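The Arm That Kept Missing

The first thing Milan De Smet does when I walk into the Favia workshop is hand me a coffee and tell me not to lean on the bench. Fair enough! The arm bolted to it is called Brurnari, and it spends its days picking up phones for a repair line. Since January it had been closing its fingers a hair too far to one side, and nudging every phone before it got hold of it.

I had pictured a day of wrenches and grease. Most of it was spent at a screen. Milan keeps a simulated copy of the cell - the same two fingers, a wooden tabletop, a phone lying face down at an awkward slant - and he tries every change in there before he lets the real arm anywhere near it. He likes to work close in, with the view right down between the fingertips, so he can judge the gap on each side. 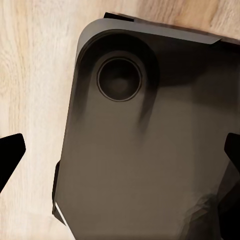
He had run 3672 grasps that way by the time I showed up, and 705 of them had gone wrong (he keeps a list, and he let me scroll through it, which took a while). The misses bunched up when the phone was turned well away from square. So he was shifting the center point of the gripper a little at a time, running a batch, muttering, and shifting it again.

After lunch we did get the wrenches out. One finger had worked loose on its mount, so Milan pulled both, cleaned the faces, and put them back with new screws - 14 of them, all tiny, and I dropped two on the floor. Then came the calibration block, a slow crawl of the arm to each corner of the bench, and a fresh set of numbers typed into the controller.

He checks the mounts every Tuesday now, before the first tray goes in. I've been invited back, as long as I stay away from the screws.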